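Menesis Board Oil, 300 ml: review

The Menesis product is a hardening oil for kitchen wood, sold in a 300 ml bottle with a narrow pouring neck. I bought it in April to replace Grosance mineral oil, which I had used for years and which never hardens at all. The two work differently, and a straight comparison is only partly fair. Mineral oil sits in the grain and slowly washes out. A hardening oil cures in air and leaves a thin solid film in the upper layer of the wood.

Application

The instructions call for a dry surface sanded along the grain, a thin coat applied with a cloth, a wait, and a full wipe-off. The wait is given as 10 minutes. In a cool room I found this too short on beech and adequate on maple. Beech takes the first coat unevenly and shows dull patches where the oil has gone in, so I added more to those patches before wiping. The second coat went on evenly.

Viscosity is low. The oil spreads well but runs off vertical faces, and the neck of the bottle drips after each pour. A folded paper towel under the bottle deals with this. The smell is mild and nutty on the first day and was gone by the end of the week.

Curing

The label states 18 hours between coats. At normal room temperature the surface was dry to the touch by then, though end grain still left a mark on white paper. I gave end grain a second night. Full cure is given as 6 days, during which the wood should not be washed. Anyone with a single chopping surface will need to plan for that, and the label would be better if it said so on the front. It is printed on the back in small type.

Performance

Water beads on the treated face grain and can be wiped off without darkening the wood. Under the same conditions the Grosance oil lets water through after a few washes. Beetroot left overnight stained both. On the Menesis surface the stain was shallow and came out with a light sanding. Onion smell was no different between the two.

Knife marks cut through the film, as expected, and the exposed wood in the cuts picks up water. A spot coat on the affected area blends in without a visible edge. Varnish does not repair this easily, and I count it as the main point in favour of the product.

Colour shift is moderate. Maple turned a warm straw shade, beech went slightly orange, and a walnut offcut became much darker. Drinesach sells a clear wax paste that changes the colour less, but it gives weaker protection against standing water.
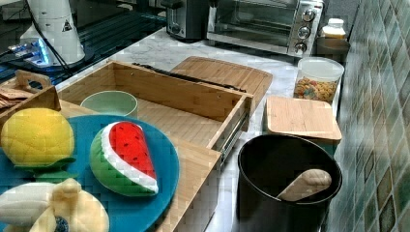
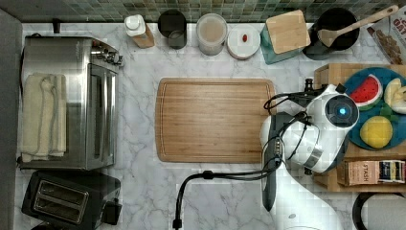
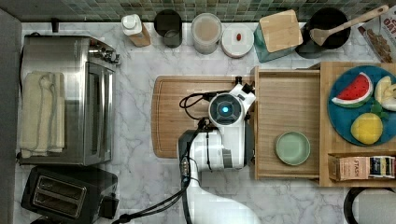
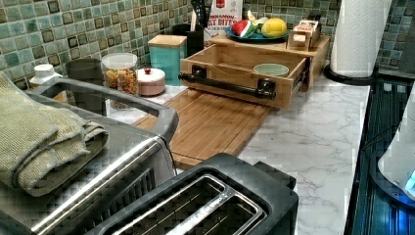 Wiping off is the step that decides the result. Oil left standing on the surface turns tacky and has to be scraped back, and the flat areas are rarely where it goes wrong. A juice groove such as the one round the cutting board in the second and third pictures holds a surprising amount, and a flat cloth passes straight over it. I run a twisted strip of cotton along the channel twice, the second time after a short interval. Cloths should be laid out flat outdoors to dry, as oily rags can heat up and catch fire when bundled.

Uzor, the shop I ordered from, also stocks a larger tin. I would stay with the bottle, as the oil thickens once air has been let in.

Rating: four out of five. One point deducted for the neck of the bottle and the placing of the cure time.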